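Stanness Owners Board > Home & Property > Claims and Coverage

Filed under: deductibles, water damage, contents

**maplewren76**
Hi all, long post, sorry in advance! The supply line to our upstairs bathroom let go in May and soaked the hall, the linen closet and part of the spare room. We're insured through Clisora, and they've been perfectly pleasant on the phone, but the offer came in $983 under the lowest of my repair quotes, and that's before the deductible. The adjuster spent maybe a quarter of an hour upstairs and never opened the closet. Do I push back myself, or hire somebody?

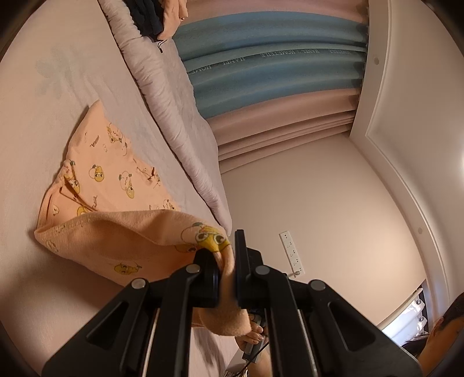

I did send in a contents list, with ages and what I paid as best I could remember, and they knocked nearly everything down for wear. Is that normal?

**oldporchlight**
Oh, you poor thing, we went through this with a dishwasher. The wear part is normal if your policy pays actual cash value. Look for "replacement cost" on the declarations page. If you have it, you usually get the rest once you've replaced the items and sent in receipts, so keep every one (I used a shoebox).

**Takács_fan**
I'd hire a public adjuster today. Gitside handled ours and I never had to pick up the phone again.

**oldporchlight**
I have to disagree there, friend. They take a percentage, and on a gap that size there may not be much left over for her. I'd write first, attach the quotes and ask for a second inspection.

**Takács_fan**
Fair enough on the fee, but she'll be the one spending her evenings on it.

**maplewren76**
Thank you both so much! Found the page, and it does say replacement cost. I'm writing to them tonight and asking for someone to come look in that closet.

Contact the moderators | © Stanness Owners Board | Back to top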